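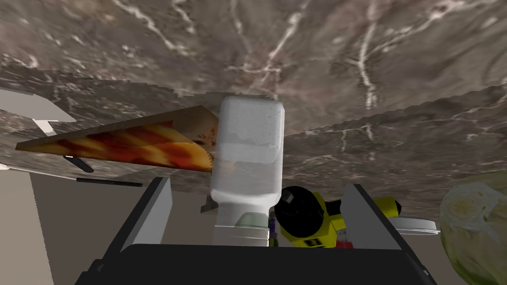
Gripper force faults on a kitchen arm usually show up as a crushed container or a dropped one, and both have the same few causes. The arm on our bench is tested in simulation before it is let near a real worktop, and most of what follows was found there first. A white plastic bottle standing between two flat fingers, with a slice of pizza to one side of it and something like a cordless drill to the other, is a poor pick for any two-finger gripper. The fingers have no clear path to the bottle alone, so the force reading can no longer be trusted to mean "bottle held".

The fault we had in January was of this sort. The arm was told to lift a bottle of washing-up liquid. It closed on the bottle and on the handle of a vegetable peeler lying against it, reached its set force and reported a good grip. The peeler slid out when the arm turned, the fingers had slack, and the bottle fell on the hob. Lech Witkowska pressed the stop button. The bottle split at the shoulder and the liquid got into the burner.

Clearing the fault

Press the stop and leave it latched. Do not reach between the fingers while the arm has power, even if the screen shows "idle". The Traltell controller holds the last grip command for 90 seconds after a stop and will try to finish it if the latch is released in that time. Switch off at the wall, wait for the lamp on the base to go out, then open the fingers with the hex key in the wrist.

If the object is still held, support it from underneath before turning the key. Half a turn is enough for most bottles. Glass should be taken out with a cloth round it.

Wipe the finger pads with warm water and a drop of washing-up liquid, then with clean water. Cooking oil on the pads gives the same symptoms as a low force setting, and people often raise the force when a wipe would have done. Methylated spirit makes the Premidex pads go hard. We lost a pair that way.

Settings

Set the grip check to run twice, once on closing and again after a lift of 3 cm. The second check catches a trapped object in most cases. It slows each pick slightly.

Soft plastic bottles: start at the lowest force and go up one step at a time. A full bottle of 700 ml needs more than an empty one, and the arm does not know which it has unless the weight option is on.

Keep tools off the worktop the arm uses. Nazmiye Tekin has marked ours off with tape, and anything with a blade or a trigger stays on the far side of it.

Repeat the failed pick in simulation before trying it again for real. Load the same objects in the same places and run it 100 times. Ours failed on around a third of runs at the old settings. Write the settings on the card by the switch, with the date. The card on ours reads July 23, 2022, when the pads were last changed, and the next pair is on order from Iglesias.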